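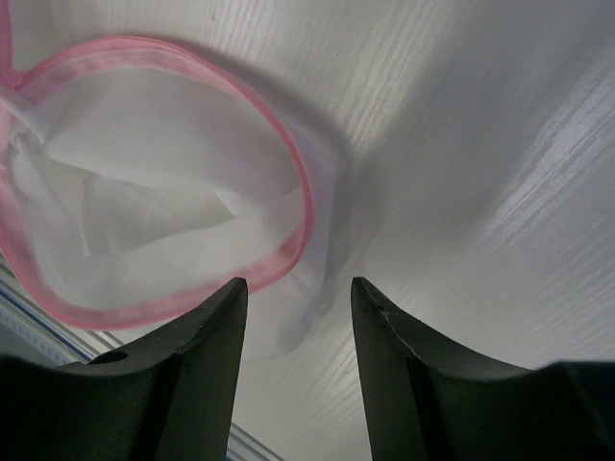 A pale, plain surface is all the studio you need.

How to Sell Used Clothes Online Without Fooling Yourself

Every few months another article says there is a small fortune hanging in your closet. I have sold 204 pieces of used clothing on Listora and Jestach, and I'd like to see the closet those writers have in mind. Mine paid for a new water heater, eventually. If you still want to do it, these are the steps I'd follow, minus the ones I've tried and dropped.

Step 1. Look up sold prices

Asking prices mean nothing. Anyone can ask 300 dollars for a raincoat. Filter for sold items in your size and condition, look at the last few weeks, and throw out the highest one. If nothing comes up as sold, take that as bad news, whatever the app says about your item being "rare."

Step 2. Do the math before you wash anything

Write down the likely price, then take off the site's cut, the mailer, the label and the tape. A blouse that goes for twelve dollars may leave you with five. I set a floor of eight dollars after costs, and anything under that goes in the donation bag. You can pick a different floor, but pick one.

Step 3. Wash, dry, inspect

Skip the special resale sprays. Camard makes one that smells like a hotel lobby and I could find no difference in what my shirts sold for. Regular detergent, no softener. Then go over each piece by a window in the morning: underarms, cuffs, hem, crotch seam, inside of the collar. Run the zipper up and down a few times.

Step 4. Take fewer photos than they tell you to

Listora pushes you to fill every photo slot. Front, back, label and any damage will do. Turn off the overhead light, which makes everything yellow, and don't touch the color filters. A buyer who gets a different shade than the one on the screen will send it back, and you'll pay for the trip.

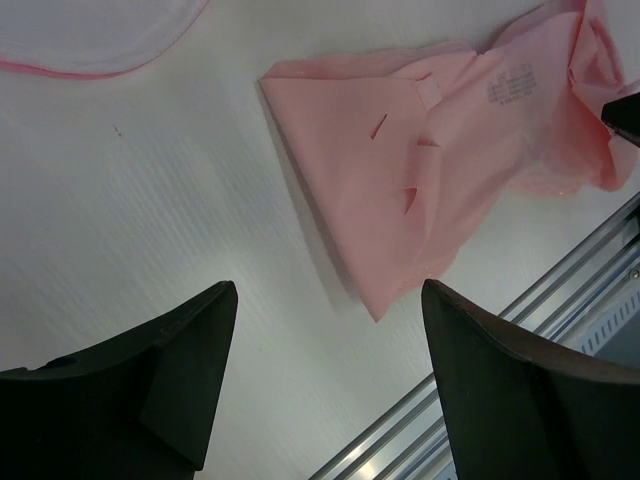 Damage belongs in the first line of the listing, with a measurement. "Small flaw, see photos" is how you get a refund request on a Friday night. Say what it is, where it is and how long it is. Some guides claim this scares off buyers. It does scare off a few, and those are the ones who would have opened a dispute.

Step 5. Write it short

Brand, item, size on the label, chest and length laid flat, fabric, condition. I used to write little stories about where a dress had been worn. They took forever and sold nothing that I could see. My De Haan coat went with a two-line description.

Step 6. Give it 45 days

After two weeks, drop the price once. If it's still there on day 45, it goes. Paid "boosts" are supposed to help at this point. I paid for 40 of them on Jestach and stopped, because the views went up and the sales stayed where they were.

Step 7. Ship cheap, keep the receipt

Fold it flat, put it in a plain poly mailer and get the drop-off scanned. Tissue paper and thank-you cards are optional, and they come out of your five dollars.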